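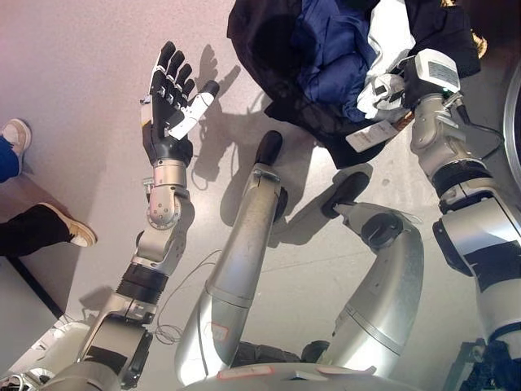
Home > Guides > Laundry > Robots at home

How to test whether a robot can do your laundry pile yet

I get asked this more than anything else, usually by people with three kids and a full hamper. Can a machine pick the clothes up and deal with them? My answer is "some of it, slowly," but you shouldn't take my word for it. You can run a pretty fair test at home or in a demo room, and it costs you nothing but an evening and some shirts.

Step 1. Make a real pile. Don't lay things out flat! Dump them on the floor the way they'd land at your house. I like dark stuff on dark stuff, plus something slippery and something white. Black on navy is hard for me at 6 in the morning, so it's a fair question for a robot too.

Step 2. Leave the tags on. A dangling paper tag is a great little troublemaker, and real clothes come with them.

Step 3. Ask for one item. Just one. Grabbing cloth is the easy bit — press down, close, lift — and most grippers I've tried can manage that. Coming up with a single shirt and not the sock and the towel stuck to it is where things get interesting. Write down what came up each time.

Step 4. Do it 22 times. I know, it's boring, bring a snack. Four tries will tell you whatever you were hoping to hear. On my last run at the Trostby demo days I got 14 clean single pickups out of 22, and I'd have guessed higher if I hadn't kept a tally.

Step 5. Now ask for a fold. Start with a hand towel, then a T-shirt, then something with a hood. Hoods are mean. Watch whether the second hand helps or only hovers, because shaking out a sleeve really takes two.

Step 6. Keep your hands off. If you straighten a collar or nudge the pile closer, that try counts as a miss. I cheat on this one constantly and have to start over.

One safety thing: stay out of reach of the arms while they're moving, and keep loose cables and pets out of the way.

So where are we? For sorting a small pile while you make dinner, I'd say close. For 100 pieces of family wash, folded and put away, I'm still doing it myself in front of the TV.

Related guides
Plondine folding board: a long-term review
Setting up a pickup test in a small room
Stavham workshop notes, August
Robot vacuums and shag rugs
Sorting socks without losing your mind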